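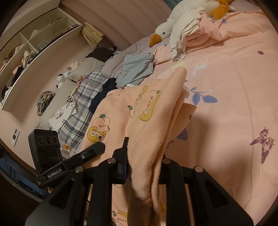 So the peach bedding has been on the bed for a month now and I promised a few of you a proper report, because I got more questions about a duvet cover than I ever got about the whole kitchen saga. Fine! You want pink, you get pink.

I bought it in May after a long stretch of sensible gray bedding. I was tired of it. Every morning I'd make the bed and it looked like a sidewalk. Then I saw this salmon-pink cotton cover with little smiling peaches all over it, and a deer, and a big purple butterfly, and I put it in the cart before I could talk myself into oatmeal. There's one peach sitting on top of a clock that I'm especially fond of (it has leaves on its head like a hat).

First thing, the washing. I did it cold, inside out, on its own, and hung it over the shower rail because our dryer eats anything with a print on it. It came out fine and I've done it the same way every weekend. The pink is still the pink I paid for. It does wrinkle, and no, I don't iron it. I give it two good snaps while it's damp and call it done.

The fleece is a different story. You all know the fleece, the fuzzy peach-colored one that was here long before the duvet cover and happens to match it so well that people think I bought a set. I didn't! I got it at Zornbridge on a rainy lunch break and carried it around the office all afternoon like a toddler. It's gone pilly near the bottom, and I've been going back and forth on whether to do anything about that. Marcelino Villanueva from my old building swears by a fabric shaver and lent me his, an Elten, and I tried it on one corner. It worked okay – a bit too well, maybe, since the corner felt thin afterwards and I got nervous and stopped. The rest of it can stay pilly. It's for cold feet and Sunday movies.

What I have changed is where it lives. It used to stay balled up at the foot of the bed, and half the time it slid down onto the floor and came up with hair on it. Now when I make the bed in the morning the order goes: shake out the duvet, smooth it from the middle, pick up the fleece by a corner, fold it in half and in half again, lay it across the end. I've timed myself doing the whole thing to one song and I usually finish before the second chorus.

Then the goose. The big white goose gets the head of the bed, and I know some of you think a grown woman should have throw pillows instead. I had throw pillows. I had to find somewhere to put them every single night. The goose just gets moved over. He's also very good behind your back if you read in bed, though the beak does get you in the shoulder blade if you're not careful.

Next on my list is a lamp, because the one I have gives off this greenish light that makes the peaches look unwell. I've been looking at a little one with a cream shade at Mateos, and I'll go see it in person before I decide. If any of you have bought lampshades there, tell me whether the cream is really cream or more of a yellow.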